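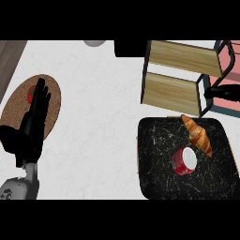 Dimas Majimbun thinks I'm far too soft on slow films, and he told me so under my last post, at some length. His view is that any film over 100 minutes ought to have a reason for it, and that a grandmother peeling vegetables while looking out of a window doesn't count. He'd like me to review something with a plot for once. Well, Dimas, I've read your comment twice, I've thought about it over several cups of tea, and I'm afraid I'm going to write about a slow film again.

It's called Brumo, and I watched it on Saturday's repeat of the online festival I mentioned – no, I tell a lie, it was the night after, as the first evening went on a documentary about lighthouses that I didn't finish. Brumo is a hand-drawn animation set in a fishing village where the fog comes in one autumn and won't go away again. The boats can't go out. The school bell is rung every hour so that people can find their way home. A girl called Janetti, who is eleven and cross about nearly everything, is given the job of walking her grandfather to the harbour wall each morning so he can listen to the sea.

For a good long while, that's it! They walk, they grumble, he tells her the same story with a different ending, and they walk back. I was a bit fidgety to begin with, I admit, and I did get up to see to the washing. But somewhere around the fourth or fifth walk I noticed I was listening out for the bell just as they were, and when one morning it didn't ring I sat bolt upright on the sofa.

The drawing is lovely. You'd think fog would be dull to look at, but every morning is a slightly different colour, sometimes nearly green, and people come out of it feet first, so you learn to know them all by their shoes. The baker has terrible shoes. I grew very fond of him.

I watched it with the subtitles on, and then (because I am that sort of person) put the first half hour on again with the English voices. The grandfather is too jolly in the English one. In the original he mutters, and leaves great gaps, and you aren't sure he's going to get to the end of a sentence. The English grandfather gets to the end of all of them. Janetti comes off better, she's properly sulky in both.

What I didn't care for was the last part, where a cousin arrives from the city and explains what the fog means. I had been getting along very well without knowing. The cousin has one good scene, trying to eat soup politely while everybody stares, and I would have kept that and sent him home on the next bus.

My sister rang halfway through the cousin's speech, so I may have missed a line or two that would have changed my mind. I doubt it.

I'd put it a little below Welutico, which I wrote about in the winter and which still comes into my head when I'm waiting for a train, and well above the lighthouses. Lộc Hà has asked whether it's all right for children. I'd say yes, if they're patient ones – there's a storm near the end that is quite loud, and a dog goes missing for 5 minutes but is found again under a boat.

The festival has it up until the middle of June. Next on my list is Đào, which is shorter and has, I'm promised, a burglary in it, so Dimas may want to join me for that one.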